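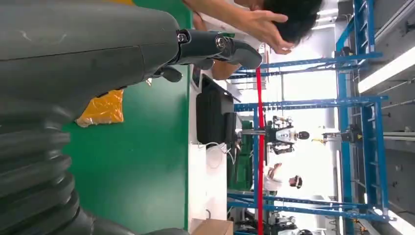 3.2 Film-wrapped items on the packing surface

Transparent and tinted films were treated as a separate class of packaging in this study. Cartons and opaque pouches have an outline that stays the same when the item is turned. A film wrap does not: its folds move each time it is handled, and what a packer sees of the contents depends on the angle of the light as much as on the wrap itself. Earlier work at Skastholm grouped all flexible packaging together, and the difference was lost in the averages.

The item set held 237 pieces, of which 166 were wrapped in clear or tinted film. Pieces were drawn from a mixed stock supplied through Edport and were not sorted by color before use. Each was laid on the work surface by hand, left for 10 seconds, and graded for three properties: wrinkling of the film, visibility of the contents, and extent of glare. Grading followed the Avram scale, with the modification that glare was recorded per face and not per item. Items with a torn seal were kept in the set – removing them would have favored the stiffer films.

The surface finish affected the glare grades more than expected. A surface that returns a pale reflection of the overhead light adds a second bright area near the item, and graders working quickly tended to merge the two. We therefore asked graders to mark the boundary of the item first and the highlight second. Agreement improved for clear film but changed little for amber and orange pieces, where the color of the item itself varies from one edge to the other.

Figure 4 gives a case of the second kind. The highlight runs lengthwise along a slight ridge or fold, and the orange deepens toward the lower edge while the upper rim is paler and more yellow. Small pale dots lie in loose rows below the highlight. Graders were divided on whether such dots should be read as bubbles or as embossing, and we have left them unclassified. 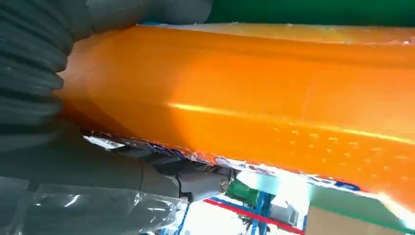
Figure 4. Translucent orange item with lengthwise highlight.
Photo: Suqin Gu / Mudico

Two graders scored every piece independently, and Rosalind Haddad settled the cases in which they differed by more than one grade. Most of these concerned visibility of contents. Where light passes through a piece from behind, the bright region can be taken either for a thin part of the material or for glare on the near face, and a single view does not separate the two. Such pieces were turned end for end and graded again. If the second grade also differed, the lower of the two was kept.

Grades for wrinkling were the most stable of the three. They were carried forward without correction to the handling trials in Section 4 – the glare grades were first rescaled by surface finish.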